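Tereck Training Cell - Handout 4
Setting up and checking the two-arm weighing cell

Read this before your first session on the cell. It covers the morning check, which you will run in the simulated cell first and then repeat on the hardware at Stotstead. The steps are the same in both, and so is the check sheet.

Start with the arms parked and the program stopped. Load the Lukine cell file and look at the revision number in the header. It should be 31. If it is anything else, stop and reload, because the older files have the right arm's tool offset wrong.

Next, check the gripper. Open and close it at 70 percent speed with nothing between the fingers, then once more at low speed. Write down the open and closed positions. Both fingers should reach their end positions together. If one lags, home the gripper and run the cycle again before you touch any settings.
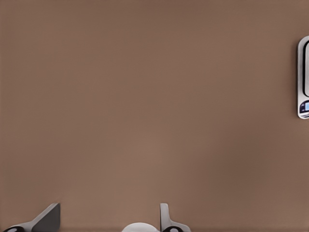
Wrist camera alignment comes after the gripper because homing can shift the finger positions slightly. Open the alignment page, move to the stored view pose and compare the fingertip marks with the saved ones. You are allowed 2 mm of drift. More than that means a new calibration, and the Tsegaye notes on the shared drive give the full procedure. Save the new values under your group's name - never over the master.

Zero the scale with both arms well clear of it. Wait for the display to settle, then log the reading.

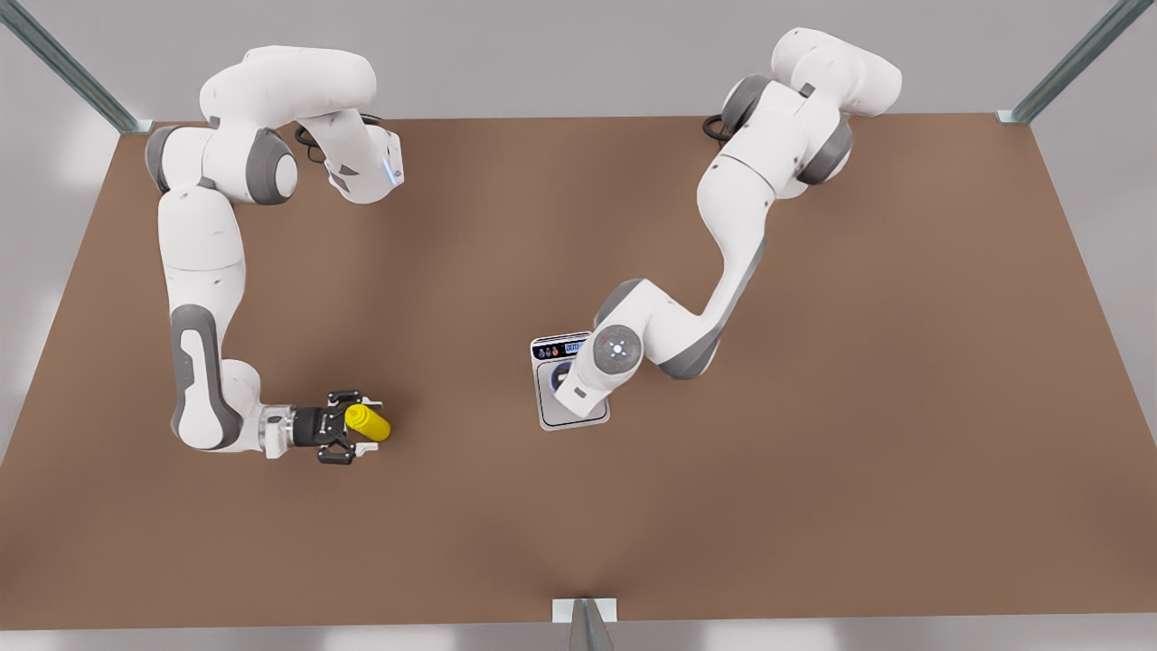 Clearance between the arms is the part most groups rush. Each arm has its own work zone, and the zones overlap in the middle of the table. Step through the program one move at a time and watch the elbows and wrists as well as the tools. With the yellow bottle held in the right arm's gripper and the left arm's wrist over the scale, you can judge how much table is left between the two. Repeat the step-through for all 4 stored poses.

Last, check the cables behind each base for slack at full reach. On the hardware, press the stop button before going near them.

Faults go on the sheet with the pose number and the time, even if a restart clears them.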